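Drying Times of Interior Wall Paint in Unheated Rooms
Project report, Building Materials, second term
Léonie Bailly and Lorcan Mac Mathúna
Supervisor: Eimear Costello
1 Apr 2018

1. Background

The paint can tells you how long to wait before the second coat. On most of the cans we looked at, the waiting time is given for a room at normal indoor temperature with average humidity. Many rooms that get painted are colder than that. Rented houses are often painted between tenants with the heating off, and new additions are often painted before the heating is connected.

We wanted to find out how much longer a coat takes to dry in a cold room, and whether opening a window makes up for the lack of heat. Both of us have worked summer jobs with painters and had been given opposite advice on the window. One crew opened everything. The other kept the room closed and ran a fan.

2. What we tested

We used one water-based matte wall paint, Esier Interior, in one shade of gray. Using a single paint means the results say nothing about other brands or about gloss finishes. We had planned to include an oil-based paint as well, but the smell made that impossible in the building we were allowed to use.

The paint was put on drywall panels that had been primed in advance and left for a week. Each panel was 300 mm by 200 mm. All panels were rolled with the same short-nap roller. Lorcan did all of the rolling so that the pressure would be as even as we could get it. We weighed each panel before and after and threw out any panel where the amount of paint was clearly too high or too low.

3. Rooms

We had the use of two rooms in the Briltow annex. They are next to each other, have the same floor area, and each has one window. The heating in the first room was turned off for the length of the project. The second was kept at normal classroom temperature and served as our comparison.

We recorded temperature and humidity in both rooms with small loggers placed at the height of the panels. The loggers took a reading at fixed intervals, and after removing the ones taken while somebody was in the room we had 698 readings to work with. The readings from the first evening were lost when a battery failed, and we repeated that run.
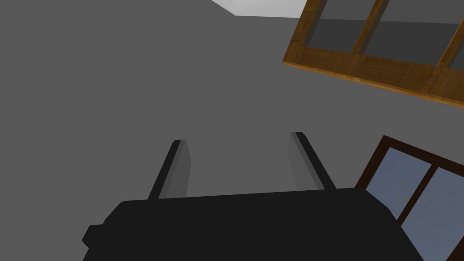 Air movement was harder to control than we expected. The door to the hallway in the cold room does not close tightly, and the air near the floor was always cooler than the air at head height. We moved all the panels to the same height after the second run and did not use the results from the first two.

4. Method

There are several ways to decide that paint is dry. We used the touch test and the tape test. In the touch test, a clean fingertip is pressed lightly on the corner of the panel and then on a sheet of white paper. If there is no mark on the paper, the coat counts as touch dry. In the tape test, a strip of low-tack tape is pressed on and pulled away slowly. If no paint comes off, the coat is ready for a second one.

The touch test depends on the person doing it. To check this we had Ragnvald Sandberg from the year above repeat it on some of the panels without telling him our results. He agreed with us on most of them. Where he did not, he called the panel wet and we had called it dry, so our touch-dry times may be a little short.

We did 7 runs in each room. In some the window was shut, in some it was open a hand's width, and in the last ones it was shut with a fan running on the low setting.

5. Results

In the heated room the paint was touch dry well inside the time given on the can, and passed the tape test close to it. The window made little difference.

In the cold room every panel took longer. With the window shut, the touch-dry time was a bit more than double that of the heated room, and the tape test took longer again. With the window open the result depended on the weather. On dry days it helped. On the two rainy days it made things worse — the humidity in the room went up and the panels stayed tacky into the evening.

The fan gave the most even results. Panels dried with the fan in the cold room were still slower than those in the heated room, but the runs were close to each other and did not change with the weather outside.

We also noticed a difference in appearance. Several of the cold-room panels dried with faint shiny patches. Roald Hägglund, who runs the materials lab, thought this came from the paint film forming unevenly at low temperature. We had no way to test that.

6. Problems

The number of runs is small, and we had no control over the weather. A small panel is also not a wall. A real wall has corners, it may be colder on the outside face, and the edges are cut in with a brush, which leaves a thicker layer. An outside wall in particular would probably dry more slowly than anything we measured.

7. Further work

The annex is free again in June, and we have asked to repeat the runs with the same panels sanded and primed again. We would like to add a second paint, Grønli Matte, and a small dehumidifier. Lorcan also wants to paint one full wall in the cold room and test it at three heights. The loggers have to go back to the lab before then, so a new loan form is needed.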